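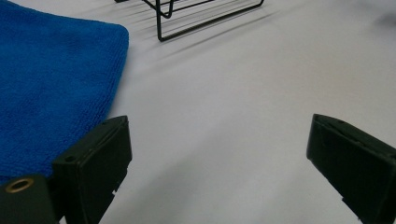 Forberg to pay for job training at all five of its service centers
By Lawal Okafor
30 July 2018
Last updated: 4:15 p.m.

Forberg, the appliance repair and home services company that has been a fixture in Darkia for longer than many of its own employees have been alive, says it will start paying hourly workers for the time they spend in training, and that it will open the program to people in every kind of job it has, from the phone desk to the parts counter.

The company told its staff about the plan in a letter that went out with their pay stubs, and a good many of them had read it out loud to somebody at home by the time the official announcement came along. The program covers all 2,457 hourly employees at the company's five service centers, including the big one in Nyanda, where the idea was tried out last winter with a small group from the night crew.

Until now, workers who wanted to move up to a technician's job had to take evening classes on their own time and pay the fees themselves. Some did it, and did very well by it, but it was a lot to ask of anyone with small children or a long bus ride home. Managers at Forberg say that over the years they watched plenty of capable people look at the class schedule, sigh and put it back on the shelf.

Under the new plan, each worker can spend up to three hours a week in class during a regular shift, at regular pay. The company will cover the fees and the books. Anyone who finishes the course will be guaranteed an interview the next time a technician's job opens up at any of the five centers, although the letter is careful to say that an interview is a different thing from a job.

The classes will be taught at Flavberg, the trade school across the river, which has added two instructors to handle the extra students. There will be morning and late-night sections, so that people on the overnight shift won't have to come in on their sleep.

Reaction in the Nyanda break room was friendly, with a few raised eyebrows. One parts clerk, who asked that her name be left out because she hadn't cleared it with her supervisor, said she had been meaning to take the electrical course for years and had run out of excuses. A dispatcher at the next table wanted to know who would be answering the phones while everyone was off learning about compressors, and it is a fair point. Forberg says it will bring in part-time help for the busiest hours and let each center work out its own schedule. 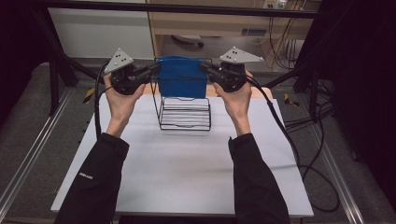 Do workers have to pay the money back if they leave the company?

Anyone who stays through the end of the course owes nothing, even if they take a job somewhere else the very next morning. A worker who quits partway through will be asked to return the books, but the fees and the wages already paid are theirs to keep.

Sign-up sheets will be posted at each center next week, and people who would like to talk it over first can stop by the personnel office during any shift. The first classes are expected to finish in December, with a second group to start after the holidays if enough people put their names down.

Contact the newsroom | Copyright 2018 | Back to top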